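Willholm Opens Remote Teaching Lab for Robot Arms in Tustley
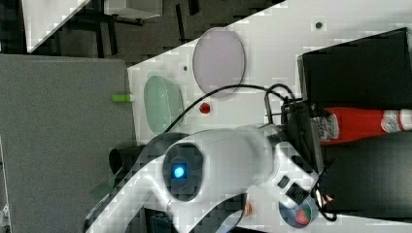
A robot arm at a Willholm teaching table, with a plate, a dish and a small red ball.

TUSTLEY, 11/01/2024 - Willholm today announced the opening of a lab where staff teach robot arms everyday table tasks by remote control. Operators completed 1000 demonstrations in October, most lasting under 30 seconds. The recordings will be used to train Anley, the company's control software. Willholm plans to add 3 more stations next year.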